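*Handout 6, revised January 29, 2020. Please bring it with you to the bench session, and please write on it! The margins are wide for a reason.*

# Looking after the Brennan cell

Hello again, everyone. Last time we talked about why a robot cell drifts out of shape even when it seems to be working perfectly well, and I promised that this week we would stop talking and start doing. So this handout follows one cell, the one we call Brennan, from the moment you walk up to it until you sign the log and go home. Most of you will spend far more of your working lives on this kind of quiet upkeep than on writing clever programs, and I hope by the end of the term you'll come to like it as much as I do.

The cell is a simple one: a single arm, a two-finger gripper, and a round table with a few hand tools that the arm picks up and puts down. There is a real cell in the lab and a simulated copy of it, built for us by Jérémie Gaillard when he was at Torthorpe. We always try a change in the copy first. A crash in the simulator costs you a restart (and perhaps a little pride), while a crash on the real table costs a pair of fingers and a long wait for the parts.

## Before you touch anything

Read the last page of the log. I know it is tempting to skip this, and I have skipped it myself and been sorry. Olga Bettencourt once spent an entire afternoon hunting for a fault that had been written up, very clearly, in the entry just before hers.

Then do these, in order:

1. Put the cell in manual mode and take the key with you.
2. Press the emergency stop, check that the arm will not move, and release it again.
3. Wipe the fingers with a dry cloth. Look at the tips for chips or shiny worn spots.
4. Check the gripper mounting screws with the small torque driver, going across from one to the opposite one instead of around in a circle.
5. Write down the cycle count. Fingers are changed every 300 cycles on this cell, so if you read 299, please don't start a long run and hope for the best.

## Checking the tool point

The tool point is the spot in space that the controller believes sits between the fingertips. If it is wrong by even a little, every pick will be wrong by the same little bit when you come in straight, and by something else entirely when the wrist is turned. That second part is what catches people out, so do the check from more than one direction.

Work in the simulator first. Load the scene called Trenutau and leave the tools where they load; the hammer, the folded white cloth, the pen and the long-handled tool are all part of the saved layout, and program 109 expects to find them there. Bring the gripper over the table with the fingers pointing straight down, then stop and look at the whole arm before you lower it any further. Beginners watch the fingertips and forget the elbow, which on a reach like this one bulges a good way out to the side.

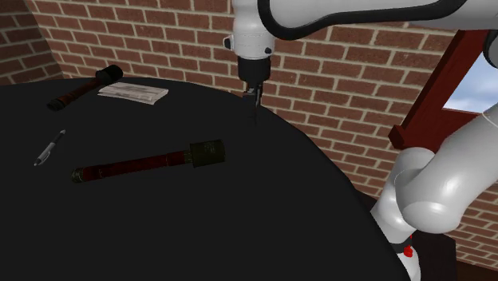
## Moving over to the real cell

Once the copy behaves, save your tool point under your own initials and load it on the real controller. Set the speed to the lowest step and keep your thumb near the stop for the first pass. Use the pointed pin in the drawer as your target, touch it from four directions, and write down all four readings even if the first two agree beautifully.

If the readings don't agree, go back to the mounting screws before you change any numbers. A loose gripper will give you a different answer every time you ask, and you can waste a lovely morning chasing it.

Program 490 parks the arm. Run it last, put the key back on its hook, and fill in the log with the date, the cycle count, your four readings and anything that sounded or felt odd to you. "Slight buzz at the wrist" is a perfectly good entry.

## For next time

Read the section on finger wear in the course pack, and bring one log entry of your own that you think a stranger could follow. We'll swap them around and try.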